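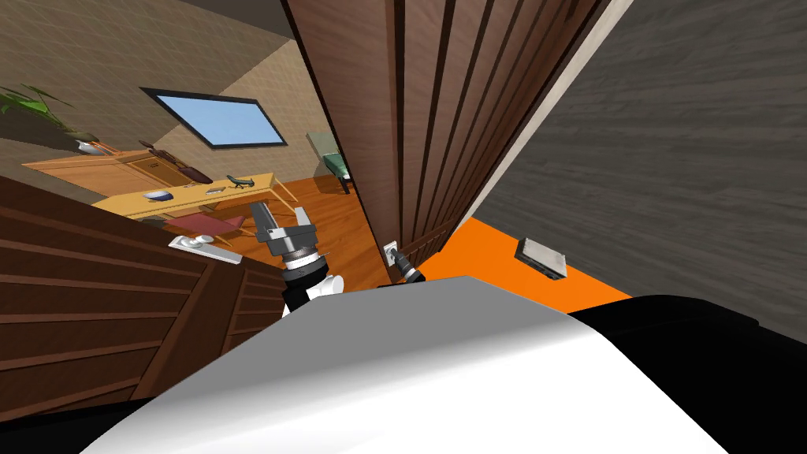 Computer-rendered view of a doorway with the slatted wooden door open.

20 April 2026

PEKESECK MARKET HALL: EAST WING CLOSED AFTER FLOOR MOVEMENT

Bulero Building Control has closed the east wing of Pekeseck Market Hall to the public following the partial failure of a first-floor timber beam. No injuries were reported. The west wing, the ground-floor post office and the rear car park remain open.

The movement was recorded during a routine visit by Valtex, the structural engineers appointed to monitor the hall. Measurements at mid-span showed a downward displacement of 29 mm against the reading taken in November. The limit set in the monitoring plan is 22 mm. The wing was cleared the same morning and temporary steel props were placed under the beam and the two beams next to it.

Initial inspection found decay at the east bearing, where the beam end is built into the outer wall. Moisture readings in the surrounding masonry were above the level expected for a heated building. A blocked rainwater outlet directly above the bearing has been cleared. The cause of the decay has not been confirmed and core samples have been sent for testing.

Gladys Langat, head of building control at Bulero, said: "The beam is propped and the load has been taken off it. The wing will stay closed until we have the test results and a repair design that has been checked independently."

The closure affects 77 stalls and the upstairs meeting room. Stallholders will be offered space in the west wing or on the paved area in Lynch Street. Rent for closed stalls is suspended from the date of closure. Bookings for the meeting room will be moved or refunded.

A safety barrier has been set up along the Lynch Street side of the building, 2 m from the face of the wall. The pavement is closed at this point and pedestrians should use the opposite side. Deliveries to the west wing should be made from the car park. Step-free access to the post office is unchanged.

Janaka Pramanik, project engineer at Valtex, said: "Readings are being taken twice a day. There has been no further movement at the beam since the props were tightened. We will open up the remaining bearings on the east wall before deciding on the extent of the repair."

The repair is expected to involve cutting back the decayed timber and fixing a steel shoe at the wall. Listed building consent will be needed if original material has to be removed. A further statement will be issued when the test results have been received.

Stallholder enquiries: Comfort Dramani, market office
Media enquiries: Aba Ansah, Bulero press desk

ENDS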